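Capítulo 2
Suportes de ripas e peças de cerâmica

O que se estuda neste capítulo
Escolha do suporte em função da peça
Apoio de peças deitadas e de peças em pé
Limpeza do vidrado e das juntas
Inspeção da madeira antes da montagem

No capítulo anterior tratámos do fundo e da luz numa montra pequena. Passamos agora ao que fica entre o chão e a peça: o suporte. Num arranjo de interior ou numa vitrina de loja, o suporte levanta a cerâmica até à altura a que se quer que seja vista e separa-a do pavimento. Também a expõe a quedas, e por isso o capítulo dá mais espaço ao apoio do que à decoração.

Os suportes de ripas são dos mais usados. São leves, deixam passar o ar e a luz e podem ter um ou mais níveis. A superfície, porém, não é contínua. Uma base redonda assenta nas arestas das ripas, e uma peça deitada toca-lhes apenas em alguns pontos. Quem monta deve saber quais são esses pontos antes de largar a peça.

2.1 A peça deitada

Um vaso alto colocado ao comprido ocupa mais superfície do que em pé e tende a rolar. Num suporte com degrau, o degrau serve de batente: encosta-se a ele a base do vaso e deixa-se o corpo repousar sobre as ripas de baixo.

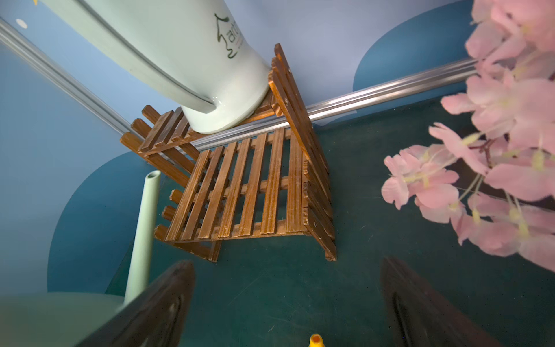
O batente só trava o movimento numa direção. Na outra, convém pôr um calço discreto, de cortiça ou feltro, do lado para onde o vaso rolaria. No manual de montagem da Jellach, que seguimos em parte neste capítulo, recomenda-se que o calço tenha 2 cm de altura para vasos de corpo cilíndrico. Nos vasos bojudos pode ser preciso mais.

As flores artificiais colocam-se depois da cerâmica. Um ramo suspenso sobre o suporte estorva as mãos, e muitas peças partem-se porque alguém tentou desviar o ramo com o cotovelo. Se o vaso tiver letras ou desenho, decide-se a orientação antes de pôr os calços.

2.2 A peça em pé e a limpeza do vidrado

Peças com bico, gargalo lateral ou asa têm o peso mal distribuído. Deve pegar-se nelas pelo corpo, com uma mão de cada lado ou uma por baixo, e nunca pela parte saliente. A junta entre essa parte e o corpo é o ponto mais fraco e também aquele onde a sujidade mais se acumula.

Nas peças de vidrado claro, como o verde-celadon, qualquer resíduo se nota. A boca larga facilita o acesso ao interior, mas as paredes de dentro são muitas vezes esquecidas, e é para elas que o visitante olha quando a peça fica abaixo da altura dos olhos. 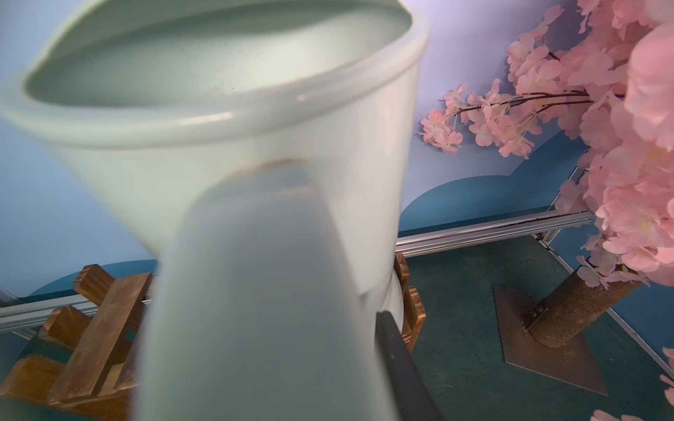

Página alterada pela última vez em setembro

Para a limpeza corrente basta água morna com umas gotas de detergente neutro. Passa-se primeiro um pano macio no exterior, depois no interior, e deixa-se a junta para o fim, com um pincel de cerdas curtas. As manchas cor de ferrugem nas juntas podem exigir uma segunda passagem, com intervalo de 20 minutos. Não se usa palha de aço nem pó abrasivo – riscam o vidrado e o risco não se recupera.

2.3 A madeira do suporte

Antes de receber a cerâmica, o suporte é visto de cima e de lado. Verificam-se as extremidades das ripas, os pregos e as travessas que passam por trás. Uma madeira gasta, com arestas arredondadas e zonas mais claras, pode servir perfeitamente; uma ripa que cede à pressão do polegar tem de ser fixada ou substituída.

O pavimento também conta. Num chão pintado, os pés do suporte deixam marcas quando se arrasta o móvel, pelo que este deve ser sempre levantado. 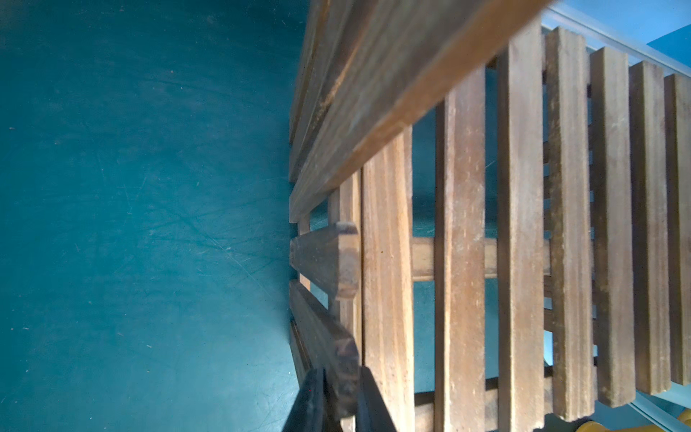
Exercício 2.1
Escolha um suporte de ripas com cerca de 54 cm de largura e uma peça de cerâmica de base redonda. Marque a lápis, numa folha, os pontos em que a base toca nas ripas. Rode a peça um quarto de volta e repita o registo. Guarde a folha para o exercício do capítulo seguinte.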